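Restwood Members' Forum
Board: Catering and Events
Topic: Proposed weighing rule for dried goods in the shared store

Unby_Secretary
Members are invited to comment on the draft rule set out below before it is placed before the general meeting. The draft reads as follows: "Dried beans, peas, lentils and grains drawn from the shared store shall be weighed at the time of withdrawal, and the weight entered in the store book in grams." At present the store book accepts entries by the cup or by the scoop. The October stock check recorded 2,033 grams of dried soya beans where the book gave 2,000. The difference is small, but the auditors have asked that one unit of measure be adopted throughout.
Comments should be confined to the rule itself. Matters relating to the price of goods are dealt with on the Purchasing board.

Lazarevic_Kitchen
On behalf of the Lazarević kitchen group, I wish to record our support. Our soya milk recipe is written by weight and has been so from the outset. Members who measure by the cup obtain a different result each time, according to how firmly the cup is filled and the size of the bean. We would ask only that the rule state whether the weight is to be taken before or after soaking. Soaked beans weigh more than twice as much as dry ones, and an entry which does not specify the state of the beans is of little use.

Unby_Secretary
The point is accepted. The words "in the dry state" will be inserted after "weighed".

hallkeeper11
I must register an objection. The rule is suitable for a kitchen group preparing large batches. It is less suitable for a member who calls in for a handful of lentils on the way home. The store is open for short periods only, and a queue at the scale will inconvenience those who have come for other goods. A level scoop is sufficiently accurate for domestic purposes and has served this association well.

R. Halilović
I have some sympathy with the previous contributor, but I am unable to agree that the scoop is accurate. The present scoop replaced an older one of a different size, and the book does not show on which date the change was made. Entries on either side of that change cannot be compared.
As regards the time required, weighing a small quantity is not a lengthy process. The bowl is placed on the scale, the display is returned to zero, and the goods are added.
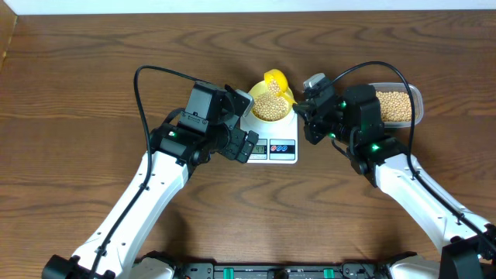
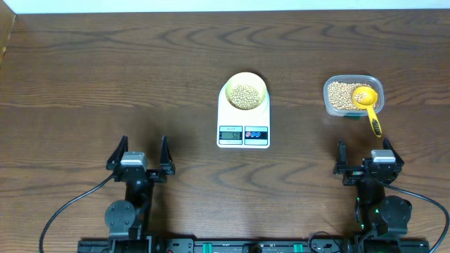 I would further suggest that the withdrawal be rounded to the nearest 5 grams. Greater precision is not needed for stock purposes and would lead to disputes over single beans.
Rok Halilović
Stores Sub-group

hallkeeper11
I am obliged to Mr Halilović for his reply. I was not aware that the scoop had been changed. My concern about queues remains. Might the rule apply only to withdrawals above a certain size?

Fideveck_Delegate
The Fideveck branch considered a threshold of that kind and decided against it. Members divided larger withdrawals in order to remain beneath the limit, and the book became harder to follow than before. We now weigh everything. There were complaints at first and there are fewer today. I would not go so far as to say that there are none.
A practical note: the scale should stand on a firm, level surface and should be checked against a known weight at regular intervals. Our own was found to be reading low, and had been in use in that condition for some time.

Lazarevic_Kitchen
We do not favour a threshold either. We do, however, disagree with the proposal to round to 5 grams. For beans it is of no consequence, but the same book is used for dried yeast and for spices, where it would matter a great deal.

R. Halilović
That is a fair observation. I am content for rounding to apply to beans, peas, lentils and grains only, those being the goods named in the draft.

Unby_Secretary
The revised wording is as follows: "Dried beans, peas, lentils and grains drawn from the shared store shall be weighed in the dry state at the time of withdrawal, and the weight entered in the store book to the nearest 5 grams."
The request for a threshold will be put to the meeting as a separate amendment, in the name of hallkeeper11, should that member wish to move it. Written comments will be received until 25 Jan 2023.

hallkeeper11
I do wish to move it. Please enter the amendment at 11 grams, below which no weighing shall be required.

Fideveck_Delegate
With respect, a figure so low would exempt almost no one.

hallkeeper11
It would exempt me.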